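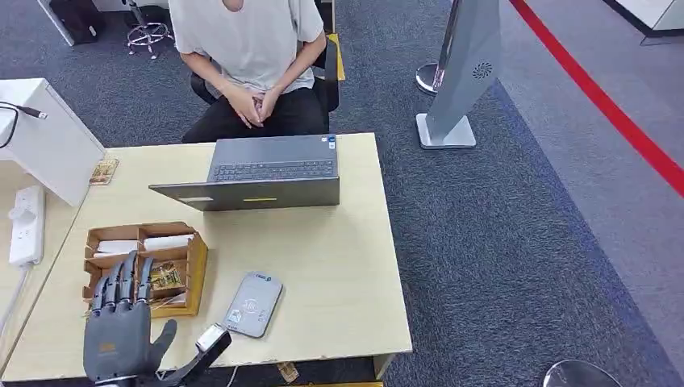

Slide 1. Hello, and where we've got to

Welcome everybody, and thank you for coming out on 7 January 2025 when the sofa must have been very tempting. Say a word about Gotance (the planner) and Roltov (the part that turns its plans into finger movements), as half the room will know one and not the other.

Point at the cardboard tray. The hand is lying over the front of it, so from the head view a good part of the tray is simply gone, and the planner has to remember what it can't see. We used to throw the tray model away whenever that happened, bless us. Now we keep it for 40 frames and let it fade gently.

Slide 2. The view from the wrist

Take your time over this one, people do enjoy it. Fingers curled, linkages and thin tendon cables on show underneath, and behind them a whole ceiling of bright light panels. Our exposure code loved those panels far too much! Mention the mask that Jamholm added in August, and that it costs us 2 milliseconds.

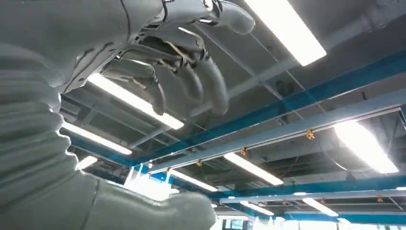
Slide 3. Replaying the logs

We have 317 logged runs, and 18 of them still make the planner dither. Show the Quiambao viewer if the laptop behaves, otherwise talk over the plot. Then questions, and please repeat each one for the back row.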